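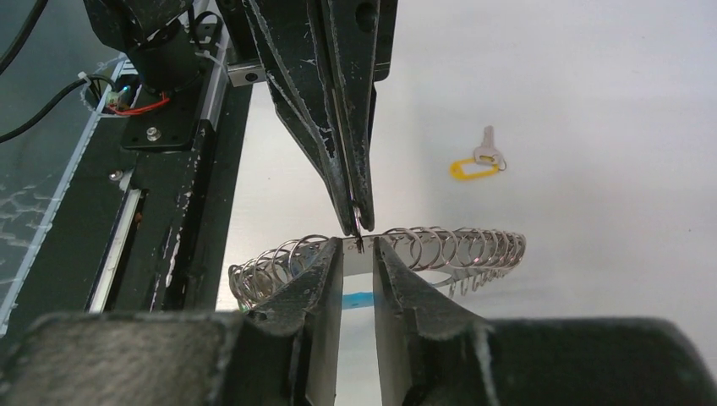 What is a loanword? A loanword is a word that the speakers of one language have taken from another language and now use as their own, usually with some change in its sound, its spelling or its meaning.

Chapter 4. Words that travel

English has been borrowing for as long as we have records of it. Window and egg came from the Norse languages, beef and judge from French, robe and garment from French also, while tea and ketchup arrived with trade. Most speakers do not feel these words as foreign. A child who asks for an egg is not speaking Norse, and it would be strange to tell her so.

In Chapter 3 we looked at how new words are made from old parts, as in bookshop or unkind. Borrowing is a different process. The word already exists somewhere else, complete with a meaning, and the question is what happens to it on the way. We will follow this question with material from the Usus word survey, which Begoñe Villanueva and Aitana Manzano carried out in two towns, Hiltow and Clirkport. They asked 200 adults to keep a small notebook of the foreign words they met in shops, at work and at home. The notebooks gave 2,630 entries, many of them repeated, and from these we have chosen 50 words for the exercises in this chapter.

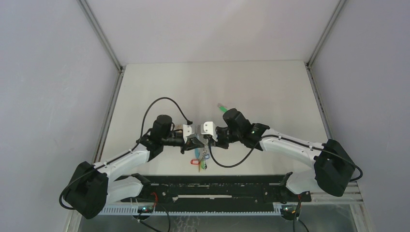

Some of the entries were already so common that the two authors disagreed whether to keep them. Villanueva wanted to remove pasta and yoghurt, as every speaker of English knows them. Manzano kept them in, and for the student this is the better choice, because a word such as yoghurt still shows its history in the spelling. Write it down the way you would spell it if you had only heard it, and then compare.

The changes are of several kinds. The sound may be adjusted to fit English habits – the French r of restaurant is lost, and the final t is pronounced by most speakers. The grammar may be adjusted too. Panini is a plural in Italian, but in Clirkport people order one panini or two paninis, and the bakers write it so on the board. Finally the meaning often becomes narrower. In Spanish, salsa is any sauce. In English it is mostly a tomato sauce with some heat in it, or a dance.

Before you continue, choose a page of a local newspaper and underline the words which you believe are borrowed. Keep the page, you will need it again in section 4.3.
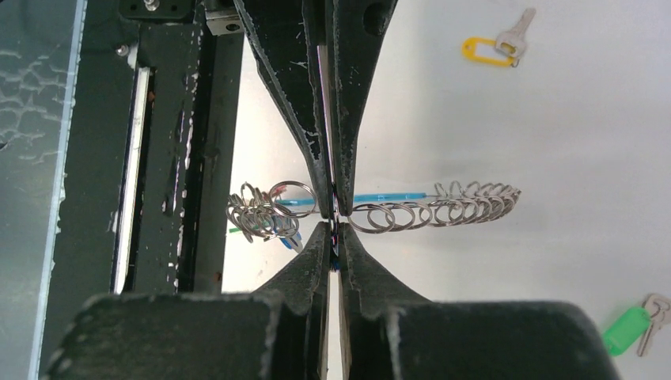
4.1 Need and prestige

Why do speakers borrow at all? The older handbooks give two reasons. The first is need: a new thing arrives and its name arrives with it, as happened with the potato. The second is prestige, when a word is borrowed although the language has already a good one. Of the people who took part in the survey, 80 wrote at least one entry of this second kind, and cuisine in place of cooking was the most frequent.

© Salcedo. Contact | Back to top

We use cookies to remember your reading position. Accept | Settings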